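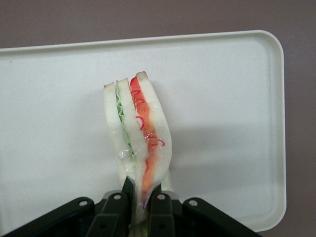 Progress report to the Pinberg Fund, 8 September 2023
Project: Ditau Neighbourhood Lunch Program

This report covers the period from March until the end of August. The grant was received in full and the spending follows the budget, with one change which I explain below.

Meals. We have now served 1,000 lunches at the Ditau centre. The target for this stage was lower, so we are satisfied. Demand is strongest in the last week before pension day, and we prepare extra on those days.

Kitchen. The old fridge stopped working in autumn and the repair was not worth the money. We bought a second-hand one from Kalix for $200, taken from the transport line. We ask for your approval of this change after the fact — I am sorry that we could not wait for it.

Helpers. There are 17 people on the roster, and 6 of them have finished the food safety course. The others are enrolled for the next intake, but the date is not yet confirmed by the college.

Difficulties. Delivery to Siriwan Street is still irregular. The building has no lift and the parking is limited, so the driver often arrives late. We are discussing with the tenants' group whether a shared pick-up point would suit them.

Next period. We will continue at the same level and try a warm soup on Tuesdays. The receipts are attached in a separate file.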